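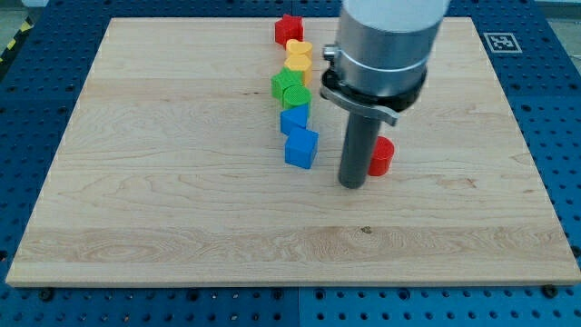

4. Setting up the board and blocks

The Trandemska block set is used on a flat maple board laid on a perforated table. Set up the board first, then put out the blocks. Allow nine minutes the first time.

4.1 Laying the board

1. Clear the table and brush out any crumbs or grit. Small bits lodge in the holes and stop the board lying flat.
2. Choose the better face of the board. Either face may be used. Streaks and small knots are normal in maple and are not covered by the Hevilton guarantee unless they can be felt with a fingertip.
3. Lay the board with its long sides running left to right. Leave a margin of table showing on every side so that you can get your fingers under the edge later.
4. Press each corner in turn. If the board rocks, turn it over and try again.

Note: Any bolts along the front of the table should stay outside the board. Do not rest the board on a bolt head.

Caution: The board is heavier than it looks. Lift it with both hands and keep fingers clear of the underside when lowering it.

4.2 Putting out the blocks

The full set has 34 blocks. You do not need all of them for a first layout.

1. Tip the blocks into the lid of the box, not straight on to the board. The corners of the star shapes can mark the wood.
2. Start near the back edge and place the blocks one in front of another, working towards the middle. The line may curve a little.
3. Stand every block on a flat face with its outline facing up.
4. Rounded shapes may be nestled against each other. Leave a finger's width beside the angular ones or they will be awkward to pick up.
5. Stand cylinders upright, away from the edges of the board.

Note: Two blocks of the same colour may have different outlines. Sort by outline if you are following the Bruvura pattern cards, which are printed in black only.

4.3 After use

Return the blocks to the box and check the count. Wipe the board along the grain with a barely damp cloth and stand it on its long edge until Wednesday's session or whenever it is next needed. Do not leave it near a radiator.

Light scratches can be rubbed down with grade 300 paper, followed by a thin coat of board oil. Spare blocks are ordered singly by shape and colour; see section 9.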